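# Chapter 6: Learning from Demonstrations

When I started out with Akua Yakubu at Jallow, I figured teaching a two-armed robot to move things between baskets would take a weekend of coding. Ha! I wrote rules for every grasp, and every new object broke one of them (round lids were the worst).

So we tried showing it what to do instead. A person steers both arms through the task, we record the camera views and joint positions, and a network learns to predict the next motion from them. That's behavior cloning, and it's what this chapter is all about!

Our first policy learned from 100 demonstrations and was pretty clumsy. The one you'll build by the end uses 3000, and we'll spend a good while on why the extra data helped more with placing than with grasping. You'll want the loss functions from Chapter 2 fresh in your head. 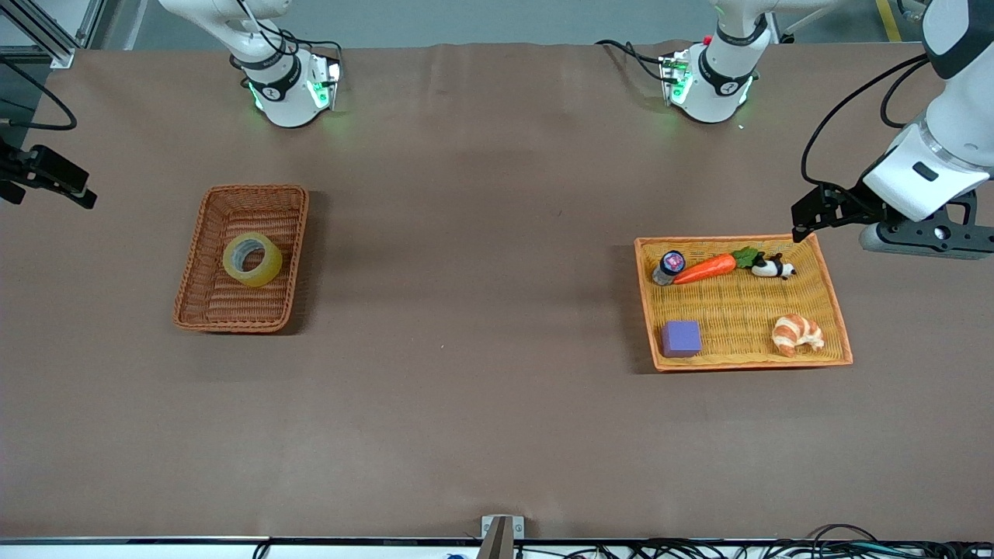
**Why do small mistakes grow in behavior cloning?**

Each small error moves the robot into states the demonstrations never covered, where its next prediction is usually worse.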